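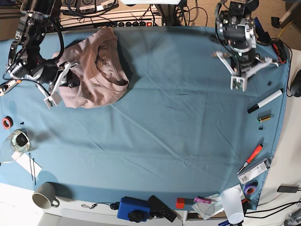

Right gripper on the shirt, left one open over the cloth.

Mixed clutter or clean table for shirt folding demos?

Posted by Osilberg

I'm recording teleoperated demos for a two-arm shirt folding policy. I have 200 episodes so far, all on the blue cloth, with tape, screws, a marker, a mug and other small stuff left around the borders. The middle stays open for the shirt. My first policy grabs the shirt fine but the left arm often waits too long before it comes down. Should I clear the table and start over, or keep going to 500 with the clutter in?

Vunstead
3 replies marked helpful

Keep the 200. Clutter at the borders is fine as long as it changes. If the mug and the tape sit in the same spots every time, the policy can start using them as landmarks. I shuffle the small items every 13 episodes and change the starting heap of the shirt every single time.

The late left arm sounds like your own timing. Play back 30 episodes and watch only that arm. If you park it over the cloth while you work the right grip, the policy learns to park it too — and it has no idea when to stop. Either bring it in at the same cue each time or trim the pauses before training.

Zulo

had the same thing, more data fixed it for me. didn't change the table at all

Venkataraman

I would do a small set with a bare cloth too, maybe 30 episodes, and hold it back for testing. Then you can tell whether the clutter matters. Also use more than one shirt. Mine only worked on one color until I did that.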